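About Kurup

Kurup trains and places seasonal wildland fire crews for counties, land trusts and rural fire districts.

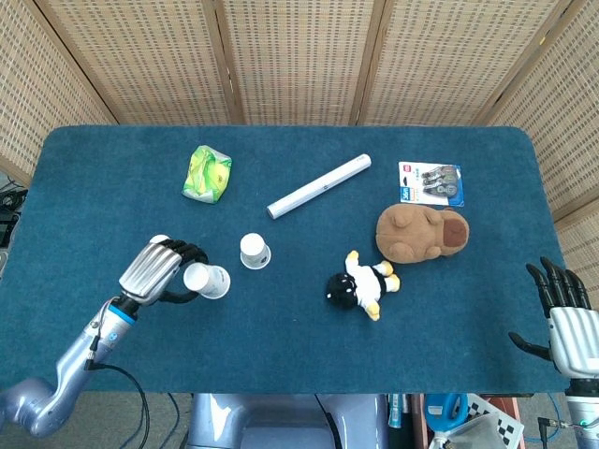

The company was founded in Storevville after two dry summers in a row left the surrounding fire districts short of trained hands. At that time a district that needed extra people in August had few places to turn. State crews were already committed, and local departments could spare their members only for a day or two before they had to return to their own stations. Kurup began with a single 20-person hand crew and one rented bunkhouse. It now fields crews from two bases, one in Storevville and one in Flevumville, and operates a training center that is open to outside agencies as well as to its own employees.

Our Work

Kurup supplies hand crews, engine crews and fuels crews under seasonal and call-when-needed agreements. Hand crews build and hold fire line, mop up, and patrol. Engine crews support initial attack and structure protection under the direction of the local incident commander. Fuels crews work mainly in spring and fall, thinning brush, piling slash and assisting with prescribed burns on public and private land.

All Kurup crews work within the command structure of the agency that requests them. The company does not take independent action on a fire, does not contract with individual homeowners during an active incident, and does not accept payment tied to acres burned or acres saved. Rates are set before the season opens and are the same for every district in a service area.

Outside of fire season, the fuels program has treated 3,622 acres. Most of this land lies along the edges of small towns, where pasture and timber meet and where access roads are narrow. A treatment plan is prepared for each parcel and reviewed with the landowner before any cutting starts. Stumps are cut low, piles are covered for winter burning, and fences and gates are left in the condition in which they were found.

Training

The Flevumville training center offers entry-level firefighter courses, annual refreshers, chainsaw instruction and classes for first-time crew leaders. The entry-level course consists of 40 hours of classroom and field instruction, followed by the work capacity test. Students learn fire behavior, weather, the use and care of hand tools, radio procedure, map reading and the deployment of a fire shelter. Two field days are held on a practice slope west of the center, where students dig line in full gear.

Since the center opened, 1,714 students have completed the entry-level course. Many of them went on to work for state and federal agencies, and a good number serve in volunteer departments close to home. Completion of the course carries no obligation to work for Kurup. Tuition is waived for active members of volunteer fire departments in the counties we serve, and a limited number of places are held each session for students still in their last year of high school who will be 18 by the start of the season.

Crew records are kept in Flonex, the scheduling and qualifications system developed by our own office staff. Flonex tracks each employee's certificates, medical clearance, hours on shift and days of rest. A crew cannot be dispatched until every member on the roster shows as current. Partner districts may request read-only access in order to confirm the qualifications of a crew before it arrives.

Pay and Working Conditions

Kurup holds that a steady workforce depends on fair wages and adequate rest. Crew members are paid from the time they report for dispatch, including travel. Overtime is paid for all hours over 40 in a week. Returning employees receive a step increase for each completed season, up to five steps. Boots are the employee's responsibility, though a boot allowance is paid after the first two weeks of work. All other protective equipment is issued by the company, inspected at the start of the season and replaced when worn.

Housing is offered at both bases at a fixed weekly charge. No charge is made for nights spent on assignment. After 14 days on assignment, exclusive of travel, crew members receive two days off with pay. Employees who have been involved in a serious incident are offered counseling at company expense, and this benefit continues through the winter for those who worked the full season.

Safety

Any crew member may decline an assignment that he or she believes to be unsafe, and the reason is written down and passed up the chain of command. Each assignment closes with a review attended by the whole crew. Summaries of these reviews are shared with the requesting agency and are used in the following year's refresher.

Applying and Contacting Us

Applications for seasonal positions are accepted from November through February. Applicants must be at least 18 years old, hold a valid driver's license and be able to pass the work capacity test. Prior experience is not required for hand crew positions. Engine crew applicants should have completed at least one full season.

Agencies wishing to discuss an agreement for the coming year should write to the Storevville office. Requests for training dates should be sent to the center in Flevumville.

Page last revised 30 August 2013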